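Oklow completes Tritside House, a compact courtyard dwelling on a sloping corner site

Aug 6, 2020

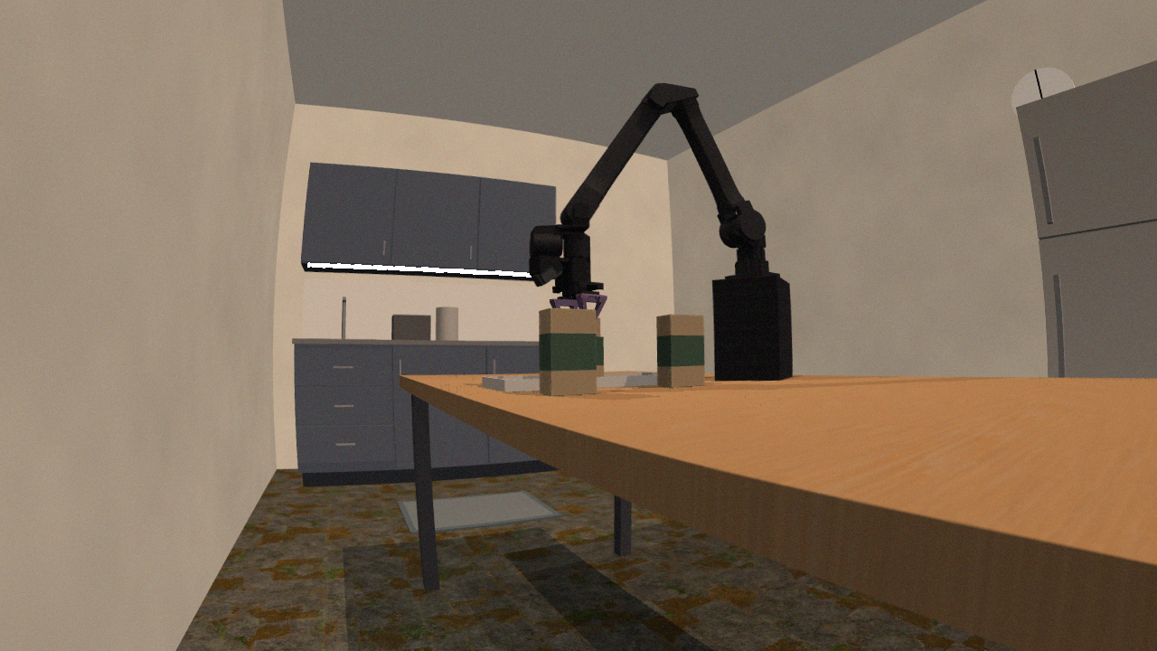
Site and planning

Architecture practice Oklow has completed Tritside House, a detached single-storey dwelling with a lower-level workshop. The site covers 700 square metres and falls to the south-east, with road frontage on two sides. A drainage easement along the rear boundary limited the buildable area and fixed the position of the main retaining wall.

The plan consists of two wings set at right angles and joined by a glazed entry. The longer wing holds the kitchen, dining and living rooms. The shorter wing holds three bedrooms, a bathroom and the laundry. Both wings open to a paved courtyard on the north side, which is screened from the street by a wall of recycled grey brick.

Floor levels follow the slope. The living room sits three steps below the kitchen, and the ceiling continues at a constant height across both, giving the living room a taller volume without any change to the roof line. The workshop is reached by an internal stair and has its own door to the side street.

Structure and envelope

The bedroom wing is built on a concrete slab on ground. The living wing is carried on a suspended timber floor with steel posts, so that excavation near the easement could be kept to a minimum. Wall framing is plantation pine. External walls facing the courtyard are lined with spotted gum boards laid vertically and left to grey; street elevations are finished in corrugated steel in a matt charcoal colour.

The roof is a single skillion over each wing, draining to a shared box gutter above the entry. The gutter is lined in stainless steel and has overflow outlets at both ends. Eaves on the north side were sized to exclude direct sun from the living areas in January and admit it through the cooler months. Windows are double glazed in timber frames, with awning sashes at high level for cross-ventilation.

"The box gutter took more drawing time than any other part of the house," said Shigeru Ichikawa, project architect at Oklow. "We wanted the two roofs to read as separate pieces from the street, and that put all of the water in one place. The detail was revised after a site meeting with the roofer, and the built version is simpler than the one we tendered."

Interior

Internal walls are plasterboard painted off-white, with exposed brick retained on the courtyard side of the entry. Joinery was made by Ponier to Oklow's drawings. Hydronic heating is laid in the slab of the bedroom wing, and panel radiators serve the living wing from the same heat pump. Rainwater is collected in an underground tank beneath the driveway and supplies the toilets, the laundry and the garden taps.

Project details

Project: Tritside House
Architect: Oklow
Project architect: Shigeru Ichikawa
Structural engineer: Shaikh
Joinery: Ponier
Site area: 700 square metres
Bedrooms: 3
Levels: 2

Drawings and a full materials schedule are available to media on request from the Oklow studio.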